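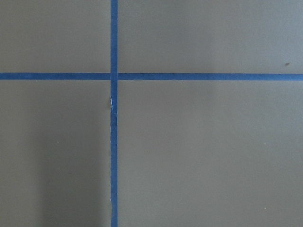

Re: [deadwood] Stump respiration at Sulwood, draft figures
From: Nicanor Olvera
Date: April 25, 2023

Washington Queiroz wrote:

> Hello all,
> The Sulwood numbers are in. We took 1576 chamber readings on 162 logs and stumps, and decay class explains most of the spread. Class 5 wood gives off carbon dioxide at more than twice the rate of class 2. I'd like to put a line in the Vistville report saying that decay class alone is good enough for estimating losses from fallen wood, and that moisture probes can be dropped next season. Any objections before I send it to Mohmand?

Washington, yes, I'm afraid I have a few.

First, 1576 readings is a lot less than it sounds if they come from 162 pieces of wood. Readings from the same log aren't independent, and I can't tell from the draft whether you put log in as a random effect or simply pooled everything. If it was pooled, the error bars are far too narrow and I wouldn't trust the gap between classes 3 and 4 at all.

Second, who did the classing? When we tried this at Grerkidari two of us went down the same transect with the same sheet and kept disagreeing, mostly over spruce with the bark still on. It looks sound, you push a knife in and it goes up to the handle. If one person scored all of Sulwood then at least the bias is consistent, but the method section ought to say so.

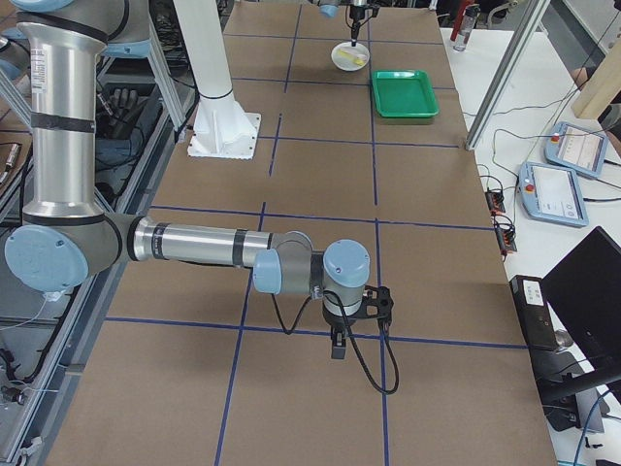 Robot arm with light blue joint caps, gripper pointing down at the cardboard.

Third, and this is the one that bothers me, I don't see how you can throw out moisture on the strength of a single season. Very rotten wood holds far more water than sound wood. So decay class and moisture move together, and a model with only one of them in it will look splendid until you get a dry year. Then what? My guess is that the class 5 rates drop sharply and class 2 hardly notices, and your factor of two goes with them.

I'd also like to see the November readings plotted separately. The draft gives one temperature correction for the lot, and I have never seen one that held up near freezing.
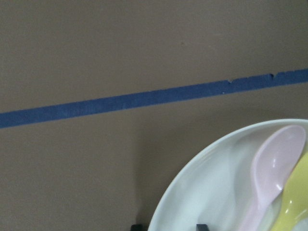

None of this means the main result is wrong. Softer wood probably does respire faster, per gram anyway. Per log is another matter, as there's so much less of it left — are your rates per gram, per unit area or per piece? Table 2 says one thing and the axis label says another.

Please hold off on the line about dropping the probes. Could you post the raw file to the list, with log numbers and the scorer's initials? I'm happy to run it through the Grerkidari script myself and will send back whatever comes out, even if it proves you right.

Nicanor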